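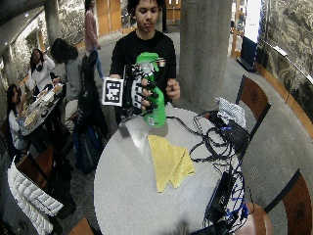

Érica Lacerda

Tips for wiping tables when part of the cleaning is done by machines

At Oltell we clean offices and canteens, and since July two floor machines from Lovus do the corridors at night. My colleagues asked me to write down what is different now for the people who do the tables. The floors were the heavy part of our shift. What stays with us is the work of the hands: spray, fold, wipe, look.

Hold the bottle by the neck, just under the trigger, and keep it upright. If the hand gets tired, change hands before it hurts. Before, we did 22 tables and then the mop, so the hand could rest. Now it can be 60 tables in one shift, and the wrist feels it. Ask your supervisor to mix the tasks.

Keep one colour of cloth for tables only. With us it is yellow. Fold it in two, or in four if it is big, and turn it when one side is dirty. A cloth that is only crumpled leaves lines.

On a round table, begin at the far edge and come towards you in curves. Cables and small devices should be moved by the person who uses them. If this person is not there, spray on the cloth and not on the table, and wipe up to the cables with a folded corner.

Do not spray near food. Wait until the people finish eating, or start with another table – they will not be angry if you come back later.

Chairs are now more important than before. The floor machine goes around a chair which stands in its way, and it leaves a dirty ring there. Push all chairs in when the table is finished, and lift bags from the carpet only if the owner agrees. Coats on the chair backs should not touch the floor.

Write the missed places in the notebook near the charging station. Assunção reads it each morning and corrects the route. In the first weeks we did not write anything and only complained, and the machine missed the same corner behind the column every night.

For cloths: wash at 60 degrees, no softener, and dry them open.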